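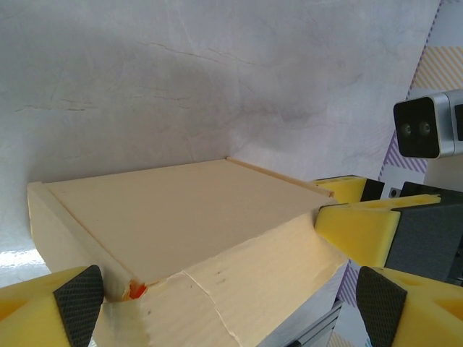

Trilell School Lunch Project: progress report to the Queiroz Fund, July

The whole-grain menu is now running at both schools, and 127 students are signed up for lunch. Barley soup and brown rice with black beans have stayed on the menu since the first month. The bulgur salad was dropped after too much of it came back on the trays. Maiara Xavier is testing a warm version with roasted carrots and will try it on the older grades first.

Bread took longer than planned. The first recipe was all whole wheat and dried out before the second lunch period. The kitchen at Illent now bakes a half-and-half loaf, mixed the afternoon before, and it holds until 1 p.m. Flour comes from Fikside in 50-pound bags. One delivery was late, and we served rice that week.

Natanael Teixeira ran 2 cooking classes for parents. Both covered dried beans, oats and how to cook grains ahead and freeze them. Parents asked for recipes that don't need an oven, so the next handout will be stovetop only.

Spending is within budget except for produce, where tomatoes and peppers cost more than we planned. We moved money from printing to cover it.

Still open — the second steamer at Illent needs a new door seal, and the part is on order. Fall menus go to the schools once Maiara finishes the allergy check.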